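Zumus Challenge

The Zumus Challenge is a student robotics competition in which teams program a robot arm to handle toy food. It is run each year by the Girkance Institute as the assessed part of its second-year automation course, and is open to a small number of outside clubs. The name comes from Zumus, the software package that all teams must use to record and replay arm movements.

History

The challenge grew out of a laboratory exercise in which students moved wooden blocks between two marked squares. Course staff found that the blocks gave little practice in controlling grip force, and replaced them with soft toy food. The first open round was held the following July. Udel, a student club from outside the institute, entered that round and has taken part in each one since.

Format

Each team has a bench, one arm with a two-finger gripper, and a camera fitted close to the gripper. Arms are supplied by the institute and may not be altered, although teams may make their own finger pads. A round lasts 30 minutes, including setting up. Within that time a team may make up to 9 scored attempts.

The tasks are set in order of difficulty. In the first, a single item is lifted from a tray and put back in the same place. In the second, it is moved to a plate. The third, known as the Bahrami task after the hall in which it was first held, uses a layered item that must be lifted without the layers shifting. Teams may choose their own approach angle, but the item must be gripped from two opposite sides.
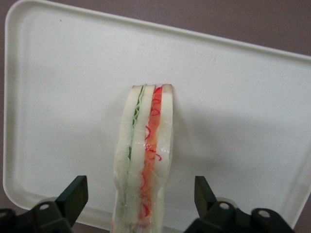

Toy sandwich on a white tray between the gripper fingers, seen from the wrist camera.

Layered items are regarded as the hardest to handle. Too little force lets the item slip, while too much squeezes the soft outer slices and can push a filling out of line. Most teams set the finger gap by hand during practice and store it as a fixed value. A few adjust it during the run from the camera picture — a method that is slower but copes better with items placed at an angle.

Scoring

A full run is worth 70 points. Marks are taken off for dropping the item, touching the rim of the tray, or leaving the marked area. Judges may stop a run if the arm presses against the bench. Ties are settled on the time of the last successful attempt.

Recorded runs

Teams hand in their recordings after the event, together with a short written report. The shared archive held 503 runs as of 21/08/2024. It is used in teaching at the institute and may be copied by any club that has entered a round.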